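Forums > Kitchen & Dining > Tables and worktops

Pale plank table as a kitchen work table - oil, varnish or leave it?

Posted by tienfu_p, Sep 25, 2018

Right, quick one as I'm meant to be out the door.
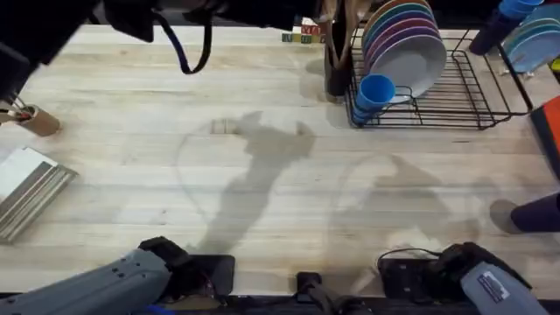
Bought it in August, long pale planks, wood all the way through according to the shop. Came from Truditz, 542 delivered. Plan was to use it for everything, prep, draining the dishes, kids doing their letters at one end while I cook. Dish rack lives on it full time now. Problem is I never got round to finishing it and I'm worried about water getting into the joins under the rack. Also faint round marks in the wood, big curves, won't shift with soap. Do I oil it, varnish it or just leave it alone and stop fussing?

Tien-fu

patricio_riv wrote:
Oil. Three thin coats, a day between each, wipe off what hasnt soaked in after 15 minutes. Did mine with Cisesau hard oil and it still looks good. Don't bother with the cheap stuff from the supermarket, goes sticky.

Rack is your real problem tho. Wire feet on bare wood = black dots sooner or later. Put a tray under it.

wenhsiung wrote:
Disagree on oil. If dishes are draining on it every day you want varnish, matt, water based. Oil needs redoing every few months and no one does it. I said I would and I didn't.

patricio_riv wrote:
I do it. Takes half an hour

wenhsiung wrote:
Good for you. Some of us have children

G_Azevedo wrote:
What are the rings from? Hot pans or damp? Makes a difference. White-ish is usually damp or heat sitting in a finish, but if there's no finish on it then it's in the wood and you're sanding. 120 then 180, with the grain, whole top not just the marks or you'll get patches.

tienfu_p wrote:
Not sure. Faint, not white, more like an outline someone drew with a compass. Could have been there when it came, I had a cloth over it the first week. No pans that size in this house.

G_Azevedo wrote:
Then could be from the factory. Saw blade marks curve like that. Wet a bit with a damp cloth and look sideways under a lamp, if it's lots of arcs all bending the same way that's the blade. Sand it before you put anything on, oil will make them stand out more.

renato_c wrote:
Blade marks, or something round stood on it in a warehouse. I wouldn't sand a new table over that, I'd ring the shop. 542 is not nothing.

On the finish I'm with Patricio. My brother and I do worktops (Cáceres, small outfit, not touting) and we oil nearly everything. Varnish is fine until someone puts a knife through it, then water gets under and you have to strip the lot. Oil you just patch.

Undersides too please!! Everyone forgets. Top gets sealed, bottom doesn't, planks cup.

wenhsiung wrote:
OK the underside thing is fair. Still say varnish for under a rack.

patricio_riv wrote:
Or move the rack next to the sink like a normal person

tienfu_p wrote:
No room by the sink, worktop there is 22 cm deep, don't ask. Had a quote for new worktops from Stilura, 1,465 without fitting. So table it is.

What sort of tray? Rack has little feet at the corners and I don't want it sliding about.

wenhsiung wrote:
Rubber mat with ridges, the kind for boots. Lift it every night and dry underneath or you've just made a pond.

G_Azevedo wrote:
Metal oven tray with a tea towel folded in it. Wash the towel. Costs nothing.

And keep anything the kids use up the other end, wooden toys left in a puddle will leave colour on bare wood. Had a red smudge on ours for a year, came out with sanding in the end.

tienfu_p wrote:
Noted, letter blocks are sitting right along from the rack so will shift those tonight. Did the damp cloth thing btw. Arcs all go the same way, more or less. Rang the shop, they want it in writing. Will wait for them before I sand anyting.

renato_c wrote:
Good. And get the legs off before you oil the bottom, much easier upside down on a blanket. Two people to flip it.

patricio_riv wrote:
And hang the oily rags up flat outside, don't leave them balled up in the bin. They can catch fire on their own.

tienfu_p wrote:
Didn't know that about the rags, thanks. Going with oil, mat under the rack, sorry Wen-hsiung. Will post back when the shop replies.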